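Ticket 2043 -- Bowl task, demos by hand
Opened by: Osvaldo Nogueira, 4 August 2023

Loving this task! One snag: when I guide the arm towards the bowl by hand, playback lags by 180 ms.

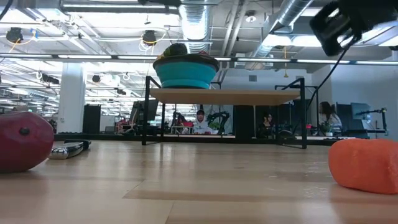

Bowl on the raised shelf, station 50

Tried so far: restarted the Flelico logger, re-zeroed both arms. Still 180.

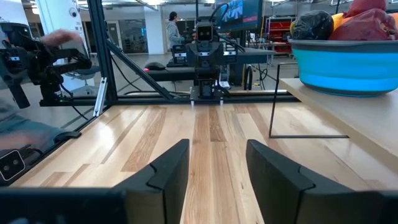 Next I'll drop the log rate and teach the reach again -- slower this time. Really keen to see it play back cleanly! Status: open.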